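Drawstrings, cords and other stringy nuisances

I have a drawer in the laundry that is nothing but string. Hoodie cords, the ties off old pyjama pants, a toggle or two, shoelaces with no shoes. My partner would love to see the lot go in the bin, but I dip into it every couple of weeks, so it stays! Most of what follows I learned from my aunt, Ebise Worku, who took in mending for years, and the rest from ruining things.

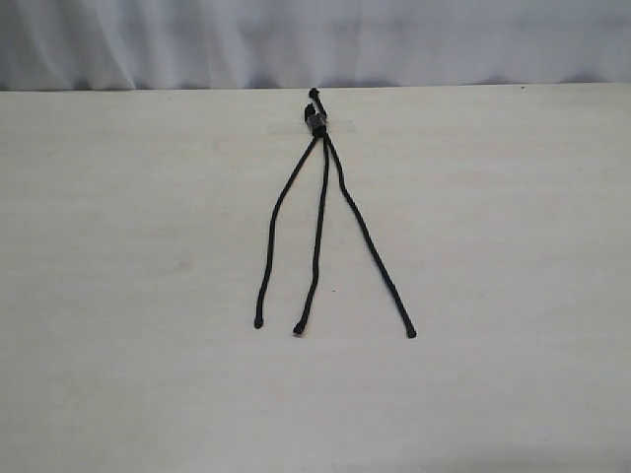 Getting a lost drawstring back in

Everybody says safety pin, and a safety pin does work, but it has a habit of popping open halfway round a waistband and then you're really stuck. I use a plastic drinking straw. Push the end of the cord into the straw, staple straight through the two of them, and feed the straw along the channel. It's stiff enough to push and smooth enough not to catch. For a narrow channel (kids' swimmers, anything with a fine hem) go for a big blunt darning needle instead.

Bunch the fabric up over the straw as you go, then pull it flat behind you. Slow is fine. Put the telly on.

Stopping it happening again

Once the cord is through, pull both ends level and put a few stitches through the cord and the fabric at the centre back seam. Five minutes with a needle, and the wash can't drag it out. Before anything with a drawstring goes in the machine I tie the ends in a bow as well – a bow, please, because a wet knot is a misery.

Frayed ends

For synthetic cord, trim it clean and pass the tip near the side of a flame for a second or two until it just softens. Window open, metal tray underneath, and don't pinch it with your fingers (I have the scar). Cotton won't melt, it'll just scorch, so dab the end with clear nail polish, or wrap it tightly with thread and finish with a dot of craft glue. Leave it overnight.

Toggles that slip

If a spring toggle won't hold, check the cord before you blame the toggle. Cord that's gone thin and shiny will slide through nearly anything. A slightly thicker cord usually fixes it. If the spring feels gritty, especially after the beach, swish the toggle in warm water, press the button a few times and let it dry out on the windowsill.

Knots that have set like concrete

Roll the knot hard between your palms first, then poke at it with something blunt. I use a crochet hook. A sprinkle of talc helps on dry cotton.

Storing the spares

Wind each cord in a figure eight around your thumb and little finger, then fasten the middle with a bread tag. Mine used to live in an ice cream tub and came out every time as one enormous black and grey bird's nest. Write the length on the tag if you're keen. I do it for the long ones and forget the rest.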